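Reading time: 2 min

Ticket: grippers losing sync, break area tables, Tillovstead site
Opened 24 Jul 2020
Status: waiting on Osei

Hi again, me with the table-clearing job. The Firkeder logger drops the finger position partway through a run and then picks it up again as if all was well. It did this on 13 of the 43 runs I looked at. Same cable, same laptop, battery full.

Tried so far: restarted the logger, reseated the plug, went back to the March firmware. The March one is better but it still drops when I close the fingers slowly (fast closes are fine, weird!).

Bit of background, as you asked who's affected. We used to wipe and clear tables ourselves between shifts, and now two of us do recordings for Ultstead instead — up to 1000 by the end of the job. I like it more than wiping, my wrists like it less. The others on the crew want to know if their hours change once the arm goes live, and I can't tell them anything while a third of my runs get thrown out.
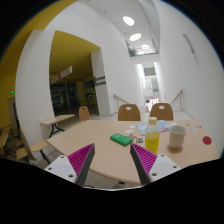

Fingers open, table with bottle, mug and paper scraps still on it.

Next thing I'll try is the spare cable from the Osei kit. If you need the raw log it's 3000 lines — tell me where to put it, the upload box here won't take it.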